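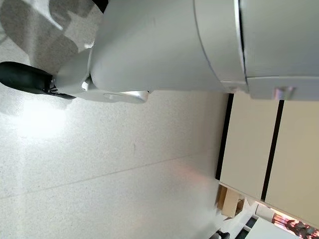 Khurram Chaudhry

Week 4. Where survey numbers come from

Last week we got as far as the question of who is asked. I want to finish that and then spend most of the hour on what they are asked, where I think more damage is done.

The Stirel housework survey is our running case. You should have the two-page summary and the questionnaire. Most people who quote Stirel have seen the first and never opened the second. The headline says that people in Plekport spend 21 hours a week on housework. It has been repeated in the local paper, in a council report and in at least one essay handed in to me in February.

The summary gives the sample as 3,978 households. That is the number of forms mailed. The number that came back filled in is 528, and you find it in a note under Table 6. I don't say the authors meant to hide it. I do say that a reader who stops at page one leaves with the wrong number, and that someone chose what went on page one.

Work out the response rate before you read on. Then ask who sends back a nine-page form on housework. People with time? People who are proud of their homes, or fed up with doing all the work in them? We can tell stories in either direction, which means we can't correct for it by guessing. 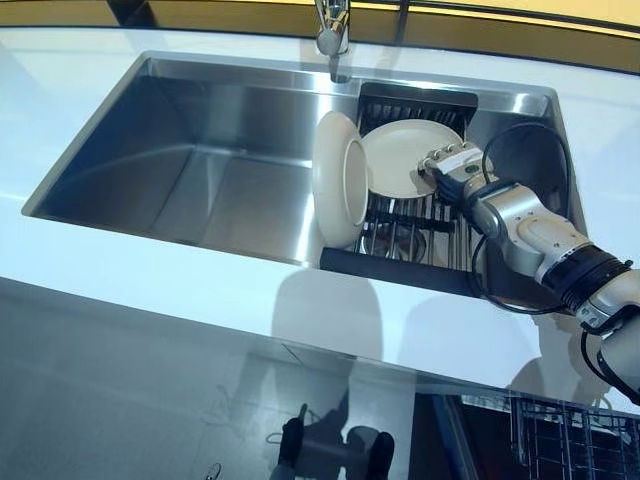 Weighting is the usual answer. The returned forms were weighted by age and household size to match the town. Fine, but weighting only fixes the things you weight on. If the tidy answer and the untidy don't, no amount of adjusting for age will bring the untidy back.

Now the wording. Question 11 reads: "In a typical week, how many hours do you spend on housework?" Three things to worry about.

"Typical." People answer with the week they think they ought to have.

"Housework." Does it include shopping? Minding a child while you fold shirts? The form doesn't say. Two people with the same week can give very different answers and both be right.

"Hours." Very few of us know. Look at the raw answers in the appendix and see how many end in a zero or a five. Those are guesses, and the average of a lot of guesses is printed as if somebody had held a stopwatch.

The Sârbu diary study tried to do better by having people write down what they did every half hour. It has 1,000 diary days and its totals come out well below Stirel's. Textbooks like to treat this as the diary being right. I'm less sure. Keeping a diary is a chore, people fill it in at night from memory, and short jobs drop out. A lower number isn't a truer one just because it cost more to collect. 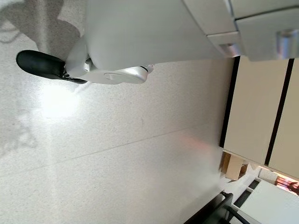 Gripper from the side, black fingertip pad at the left end.

For next time: read Hisov, chapter 3, on recall. Hisov is kinder to self-report than I am, so read it with a pencil. Pay attention to the section on "bounded" questions (asking about yesterday only) and decide whether the evidence offered there would convince you if you disliked the conclusion.

Written work, one page: rewrite Question 11 so that you would trust the answers a bit more, then say what your version still gets wrong. Pages that claim it gets nothing wrong will be handed back.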